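Photobooth deposit, venue changed the date on us, do we lose it?

Posted in: Weddings & Parties > Vendors

keane_bride

Hi all, quick one bc I have to call them back by 3. We booked a photobooth from Brovex for our reception in October. Paid the deposit, signed the thing. Now the venue (Okivano Barn, the one past the lake) says there's a plumbing job and they need to move us by two weeks. Venue is being nice about it, no charge. Brovex says the new date is "subject to availability" and if they can't do it the deposit stays with them.

Is that normal?? It wasn't us who changed it. Contract is 2 pages and the only line I can find says deposits are non-refundable "in the event of client cancelation." I'm not canceling anything. Also they want a 59 dollar "rebooking fee" which I don't see anywhere in what I signed.

Should I just pay it? Photographer and cake are both fine with the new date so this is the last thing left.

nenotitz_events

Did booths for six years, sold mine last spring. Short version, don't pay anything on the phone. Get it in an email first.

Longer version. Most small booth companies keep the deposit if the date moves, doesn't matter whose fault, bc they turned down other people for your date. Fair enough. But that has to be in the contract. "Client cancelation" is not the same as a date change, and if they're the ones who can't make the new date you have a decent argument. I'm not a lawyer, read it again slowly, check the back of the page too. Mine had half the terms on the back and people never saw them.

Ask them, in writing:
Are you free on the new date, yes or no
If yes, does the whole deposit move over
Where in the contract is the rebooking fee
If no, will you send another company in your place
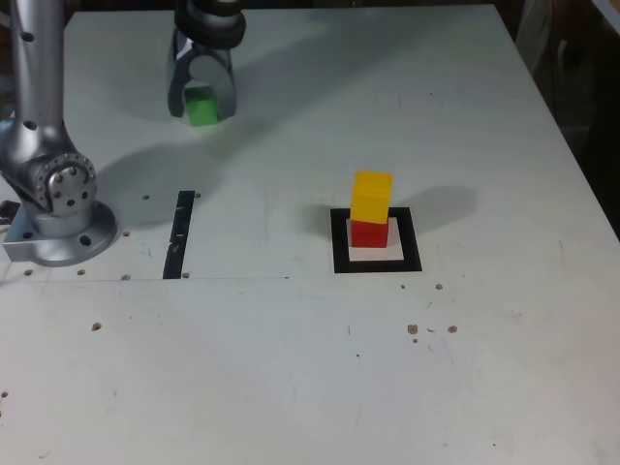 Vol. 7, No. 3

Last one is worth pushing. We all covered for each other, I probably did a dozen weddings with somebody else's name on the backdrop. Prints look the same, props are the same feather boas. If they do find you a sub get the name of the company and ask what printer they use, and whether prints are unlimited. Some of the cheap ones cap it and your guests will be standing in line for nothing.

On the fee, I used to charge 49 for a date change, but it was listed on the price sheet. If its not listed anywhere just say so, politely. I always dropped it when people asked.

And ask the venue for a letter or email saying THEY moved the date. Takes them five minutes. Send that along with your questions.

lakesidemom

Same thing happened to my sister, different company. She paid it and moved on, it wasnt worth the stress. Booth was a hit tho, we still have the strips on the fridge. Congrats!!

keane_bride

Thanks both. Found the back page lol. It does say date changes allowed one time "subject to availability" but nothing on a fee. Emailing now instead of calling, venue says they'll send me the letter tommorow. Will update when I hear.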